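Tuhiwai city council and the 2030 emissions target: what counts?

Posted by Ye-rin Son, 2/22/19

The council put out its draft climate action plan last week and the comment period runs to the middle of March. I read the whole thing over two evenings, all 74 pages with the appendix. I want to hear what other people made of it before I send in my comments.

The headline is a 60 percent cut in emissions by 2030. That sounds good to me. What I can't work out is what's inside the 60 percent. Chapter 2 talks about "city emissions" and chapter 4 talks about "community emissions" and they don't seem to be the same thing. The bus electrification is in one and the home heating program is in the other. The Hotent district heating extension shows up in both.

Has anyone gone through the tables?

----

marlpit

I went through them. "City emissions" is what the city itself burns or buys: municipal buildings, the bus fleet, street lights, the water plant. "Community" is everything inside the city limits. The 60 percent applies to the first one only. The community target is on page 41 and it is much softer. It says "substantial reduction" with no number.

The Hotent extension is in both because the pipes would feed the library and the pool (city) and also the apartments on the east side (community). I don't think it's a trick. It is badly labeled.

----

oldgradecrossing

It's a trick. City operations are a small slice of the total. If you put 60 percent on the cover and it only covers the small slice, people will think the whole town is cutting 60 percent. My neighbor thought exactly that after reading the flyer.

----

marlpit

The flyer is worse than the plan, I agree. The plan does define both terms in the glossary. It should be on the first page and it isn't.

----

Ye-rin Son

Thanks, I missed the glossary. So my first comment will be to ask for a number on the community side. Even a low one would be something you could check later.

----

dkw_eastside

I live in one of the buildings that would get connected. We had the information evening with the Hotent people. The offer is that the building pays for the inside work and they pay up to the wall. Our old boilers have maybe one more winter in them, so we have to decide on something anyway.

What bothers me is the timeline. The plan says construction starts in 2021, and at the evening they said "2021 or 2022, depending on permits." If the boilers quit before then we have to buy new gas ones, and then nobody in the building is going to vote to throw them out again a year later.

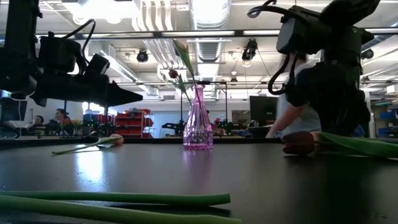
Can a building that replaces its boilers now still join the heating network later?

It can, but the connection grant in the draft only goes to buildings that sign up in the first round, so a building that joins later would pay the full cost of its own connection.

That's from page 52. I asked for it in writing too and haven't heard back. I'd like to see a bridge option, where they rent you a temporary unit until the pipe gets to your street. Other cities do that.

----

oldgradecrossing

A rented boiler still burns gas.

----

dkw_eastside

For one or two winters. A new one burns it for twenty years.

----

tulsi_b

Coming at this from the other end, I was more interested in the heat and flooding chapter. Everybody talks about emissions and the adaptation part gets skipped. There are 1000 street trees in there, to be planted over five years, and a promise to open up the paved lot behind the Fleritz warehouse so the creek has somewhere to go when it rains hard.

The trees are fine. I looked for a watering budget and there is none. The last time the city planted along Depot Street there was a dry summer right after, and a lot of them had to be taken out. Young trees need water for the first three years. If there's no line for it, it comes out of parks maintenance, and parks is already short.

----

marlpit

There is a line for "establishment care" in the appendix, table 9. It isn't split out by year. I took that to be the watering.

----

tulsi_b

Found it. OK, that's better than nothing. It covers two years by my math, depending what they pay the contractor. I'll put in a comment asking for three.

----

hensley_r

I'm going to be the one who disagrees with the whole thing. I've lived here since 1988 and this is the third plan. The first one had targets for 2005. The second had targets for 2015 and I don't recall anyone ever reporting on whether we met them. Now it's 2030. Each one cost money for consultants. This one was done by Tranis, who as far as I know have never worked in a town our size.

I'm not against buses or trees. I'd take the plan money and just buy a bus.

----

Ye-rin Son

The 2015 targets were reported, but you have to dig. It's in the council minutes from fall 2016. They met the street lighting one and missed the buildings one by a wide margin. I can look up the link.

I do agree with you about reporting. The new draft says progress will be "reviewed periodically." I'd want that to say every year, in public, with the same table each time.

----

hensley_r

If it said that I would complain less.

----

oldgradecrossing

Doubt it.

----

hensley_r

Fair.

----

pennywhistle60

Question on the buses, as I ride the 11 to work every day. Does the plan add any service or does it only swap diesel buses for electric ones? I read the transport chapter and all I could find was the swap.

----

marlpit

Only the swap. There's a sentence about "exploring" more evening service but no money next to it. The reasoning they give is that the fleet is a city emission and car trips are a community emission, so the swap counts toward the 60 percent and getting people out of cars doesn't.

----

pennywhistle60

Well, that's backwards. The last 11 leaves downtown at 7:40 p.m. Half the people I work with drive only because of that.

----

oldgradecrossing

This is what I was saying up top. What gets counted decides what gets done.

----

marlpit

I'll give you that one. I still don't think anybody set it up that way on purpose. But the evening service should have a budget line, and I'm going to say so.

----

dkw_eastside

For anyone who hasn't commented before: the online form cuts you off after a certain length and doesn't warn you. I lost the last paragraph of mine and had to send it again. Write it somewhere else first and paste it in pieces, or drop a letter at the front desk at city hall. They stamp it and give you a copy.

----

Ye-rin Son

Good to know. What I have so far: a number for the community target, yearly reporting, the bridge option for the heating network, three years of tree care, evening service on the 11. I'll write it up over the weekend and post the text in this thread. Use any of it you like, but change the wording, they lump identical letters together and count them as one.

----

tulsi_b

Could you add the creek lot? The draft has no date for it. It flooded the underpass twice last year.

----

Ye-rin Son

Will do.

----

hensley_r

Please post the link to those 2016 minutes when you find it.

Recent threads
Underpass flooding, who to call
Depot Street tree removal
Solar on the school roofs: any news?
Compost pickup days changed
Bus 11 evening schedule
Noise from the water plant at night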